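Clearing the table after a big lunch (and getting it done before the kettle boils)

I love a big table full of people and I love it even more when it's clean again by four o'clock. We have up to 24 round for lunch in August, the garden door stays open all afternoon, and by the end of it every flat surface in the house has something on it. These are the things that have made the clearing up quicker for us. Some I worked out by myself, most were pinched from other people!

Start with one table

Pick the one everybody can see and leave the others alone until it's done. I used to carry two things from here and three from there, walk round in circles and feel as if I'd got nowhere. Now everything gets pulled on to one table, rubbish and all, and I sort from there. It looks dreadful for five minutes and then it goes down wonderfully fast.

Three homes, no more

Bin, recycling, back in the cupboard. Mirjana Kelmendi next door has six boxes with labels and swears by them, but I can't keep six boxes in my head at the end of a long day. If I don't know where a thing goes I put it on the windowsill and think about it after my tea.

Line the bin twice. One bag in use, a second folded flat underneath it, so when the first is full you lift it out and carry on.

Paper cups

Stack them as you pick them up. Tip the dregs into a jug first, carry the jug to the sink once, and then push each cup into the last one. A tower of 17 takes up hardly more room than a milk bottle, and the bag lasts twice as long. Check what your council says about paper cups, as ours won't have them in with the paper and I had been getting that wrong for years.

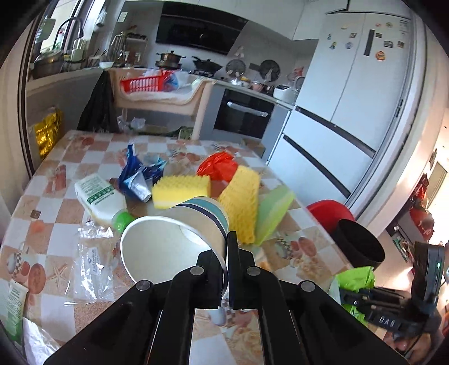

Crumpled bags and wrappers are the worst part of any table, so do those before you touch anything with a proper shape. They take up a huge amount of room and hide whatever is underneath. A red one bunched up in a ball, a lime green one crumpled on the other side, a clear one lying flat with its little label still on - get them together in one hand and you can see the cloth again, shells and starfish and all. After that the sponges and the bottle with the green cap are easy, you just pick them up and walk. I smooth out any carrier that hasn't torn, fold it in thirds lengthways and then up into a triangle like a samosa. They live in the drawer by the back door and I have not bought a bin liner for the small bathroom in ages.

Sponges

Put a new sponge out when you start and keep it for the tables only. The one by the sink is always greasy by then and you end up spreading butter about. If you like the kind with netting round it, use that on baked-on tins and keep it away from anything shiny. Rinse, squeeze, stand on end to dry. Lying flat in a puddle they smell by morning.

Bottles and lids

Caps back on before anything goes in a box or a bag! I learnt this with washing-up liquid and the boot of the car. Plastic lids that have lost their tub go in a basket on top of the fridge for a month, and if the tub hasn't turned up by then, out they go. You would be amazed how often it does turn up, usually at my sister's.

The cloth

A patterned cloth is a great friend, it hides a lot of tea. When the table is bare, fold the four corners into the middle so the crumbs are trapped, carry it outside like a parcel and shake it over the grass. Downwind, please. Then go over the marks with a bit of washing-up liquid on your finger while they're still fresh and leave it half an hour before it goes in the machine. Tomato needs cold water, I'm very firm on that. Hang it out straight away and pull the edges square with your hands, and you'll get away without ironing.

Stools last

Leave the seats where they are until the table is finished, it's handy to have somewhere to rest a tray. Wipe the tops and look underneath too, jam gets everywhere.

Velimir Matić wrote to ask what I do with leftover bread. Crumbs in the freezer, mostly, in old yoghurt pots. I'll put the breadcrumb biscuits up when I've found the piece of paper.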